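The case against the very clean kitchen

Posted Apr 9, 2025

There is a shop in our town called Fabbri that sells worktops, and last month I went in to replace ours. The old one had a burn by the hob and a pale ring where a pan of beetroot had stood overnight. The man asked what finish I wanted and seemed surprised when I said dull. He had 36 samples on the wall and 5 of them were matt. The rest shone.

I think we have made a mistake with shiny surfaces, and I think it costs us more in time and temper than we admit. High gloss was once something you put on a front door or a piano. Now it is on kitchen units, bathroom panels, bedside tables and the dashboards of small cars. It looks good in a showroom, where the lights are fixed and a member of staff goes round with a cloth.

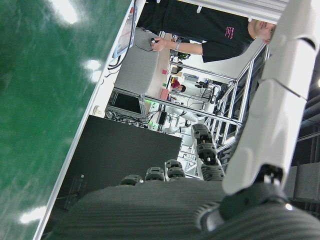

Gloss keeps a record of everyone who goes near it. A matt cupboard door can be touched by a family for a week before anyone feels the need to wipe it. A gloss one needs doing by Tuesday, and then it needs doing again because the cloth has left marks of its own. Colour doesn't get you out of it either. People say that black is the problem, but a glossy green shows faint streaks and smudges just as readily, and throws the lights back at you in hard white spots as well. My sister bought units in a range called Clirumeo and spent her first winter with them buying sprays. She now owns three kinds and likes none of them.

The usual defence is that a shiny surface is hygienic. I don't believe this stands up. A surface is clean if it has been cleaned, and a dull one can be washed with the same hot water and the same soap. What gloss does is make dirt easy to see, and that sounds useful until you notice that most of what it shows is harmless. A thumbprint on a cupboard is not a danger to anyone. The chopping board is where the trouble starts, and I have yet to see a gloss chopping board.

There is also the matter of wear. A scratch on oiled wood joins the other scratches. A scratch on gloss stays the only thing you look at - and you can't sand it out on a Sunday afternoon.
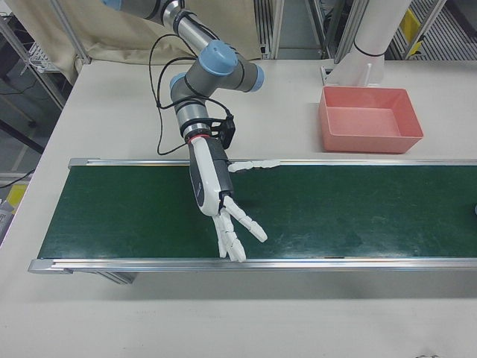 Tullio Vitale wrote in after I made a shorter version of this argument in the parish newsletter. He thinks I am being unfair to people with dark kitchens. His faces north, he said, and the gloss doors bounce enough daylight about that he can leave the lamp off until tea time. He wipes them while the kettle boils and doesn't mind doing it.

I accept the point about light. A pale matt paint on the walls would do much the same job, though, and walls are touched less than doors. We went for the dull worktop in the end. It cost £41 more than the shiny one, and it already has a mark on it that I can only find with my fingers.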